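Drumell Matte Floor Coating, Mid Gray: Review

Reviewed by Weidong Tian, 22nd July

Drumell sells this as a one-part, water-based coating for interior concrete. I put it on a garage slab in April, two coats by roller, and have used the space daily since then. The slab had been ground the year before and had one patched crack near the side door.

Preparation took longer than coating. The label calls for a degreaser and a full day of drying. I used Dirkeck cleaner, rinsed twice, and taped a plastic sheet down overnight to check for moisture. The sheet came up dry.

Coverage is stated at 300 square feet per can. I got less on the first coat and slightly more on the second. The coating levels well, but it sets fast at the edges, so cut in one wall at a time. Lap marks showed after the first coat and were gone after the second.

Gloss is very low, which hides roller texture and most trowel marks. Color on the slab is one shade darker than the printed chip. I had the walls in Joo off-white already, and the two go together without a trim strip if the tape line is clean.

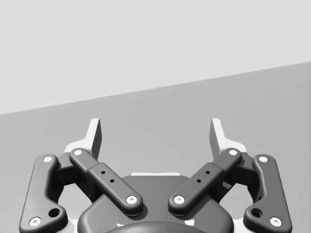 Rendering: mid gray against near-white, diagonal edge.

Wear is acceptable. Hot tire pickup has occurred in one spot, next to the patched crack. Dae-han Seo used the same product in a basement workshop and reports scuffing under a rolling stool but no peeling. The Drultalel two-part kit is harder and costs more, and its pot life is short.

Rating: 77 out of 100. Buy an extra can for touch-up from the same batch.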